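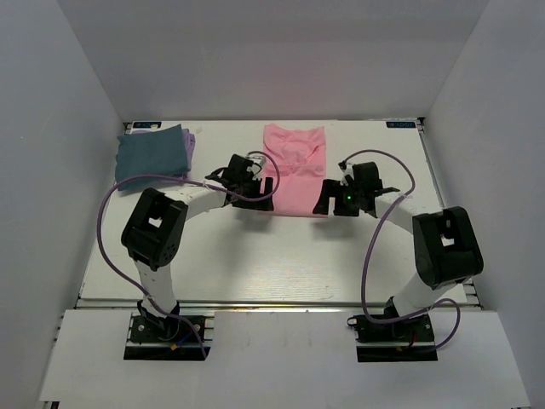 Preguntas frecuentes sobre objetos recuperados y denuncias por robo

Oficina de Atención a Víctimas de Rovanmont
Última actualización: 7 de abril de 2025

¿Cómo denuncio un robo que ya ha ocurrido?
Si el autor ya no está en el lugar y no hay heridos, puede denunciar en el mostrador de la comisaría o por el formulario web. El formulario no sirve para robos con violencia o intimidación, que se denuncian siempre en persona. Si el robo está ocurriendo, llame a emergencias.

¿Qué tengo que llevar?
Un documento de identidad y todo lo que ayude a reconocer lo robado: facturas, números de serie, fotografías, la caja original. En el caso de un teléfono, el número IMEI. Si no tiene nada de esto, denuncie igualmente. Los datos se pueden añadir después en una ampliación, indicando el número de la denuncia.

Me han robado en un comercio. ¿Denuncio yo o denuncia la tienda?
Cada uno denuncia lo suyo. La tienda responde de la mercancía y de la caja; el cliente, de su bolso, su cartera o su móvil. Si los dos hechos son el mismo, la comisaría une los expedientes.

¿Cómo sé si han encontrado mis cosas?
Los objetos recuperados se publican en el catálogo de la oficina, que se renueva los lunes. Cada ficha lleva un número y una descripción breve. Algunos rasgos se omiten a propósito y se preguntan a quien reclama el objeto.

He visto en el catálogo algo que es mío. ¿Qué hago?
Anote el número de ficha y pida cita. En la cita se le preguntará por marcas, desperfectos, contenido de los bolsillos o cualquier otro detalle que no aparezca publicado. Si hay dos reclamaciones sobre el mismo objeto, no se entrega hasta que decida el juzgado.

¿Cuánto tiempo se guardan los objetos?
Los que no están vinculados a una causa abierta se guardan 200 días desde su publicación. Los que son prueba se conservan hasta que el juzgado autorice la devolución. La revisión general del depósito se hace en noviembre y durante esa semana no hay citas.

¿Hay que pagar algo?
La denuncia y la devolución son gratuitas. El envío a domicilio solo se hace dentro del municipio, para paquetes pequeños, y cuesta 49 coronas.

¿Puede ir otra persona en mi lugar?
Sí, con una autorización firmada, copia de su documento y el documento original de quien acude. Para objetos con un valor declarado superior a 1.000 coronas tiene que venir el titular.

Mi seguro me pide un justificante. ¿Lo dan ustedes?
La copia sellada de la denuncia la entrega la comisaría. Esta oficina solo certifica si un objeto ha sido recuperado y en qué fecha se devolvió. Si el seguro ya le ha indemnizado, avise a la compañía antes de recogerlo.

Tengo información sobre un robo, pero no quiero dar mi nombre.
Puede dejarla en el buzón anónimo de la entrada o en el teléfono de colaboración ciudadana. Indique lugar, hora aproximada, ropa, dirección de huida y matrícula, si la tiene. No siga a nadie ni publique fotografías de sospechosos en redes sociales.

¿Con quién hablo si tengo un problema con mi expediente?
Las reclamaciones sobre objetos las lleva Aoi Sugiyama. Las dudas sobre denuncias ya presentadas, Ryota Miyazaki. Ambos atienden con cita previa en la primera planta. Traiga el número de expediente.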